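Re: [grakstead-tenants] Noise between floors
From: Rasmus Strazds
Date: Sep 20, 2022

Shamim Dogar wrote:
> We hear every chair from the second floor. Would thicker
> tiles help, or is it money lost? Lozano quoted us for 162
> of them.

Dear Shamim,

Tiles alone will help only a little. They make your own room less loud, but the steps from upstairs come through the floor and the walls. In our office we first asked the people above to put felt under the chairs and a carpet in the corridor. It was the cheapest part and we noticed it most.

Please ask Lozano if their price includes mineral wool above the grid. Ours did not, and we paid extra in December.

Best regards,
Rasmus

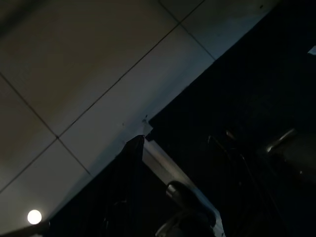

Drop ceiling, large square tiles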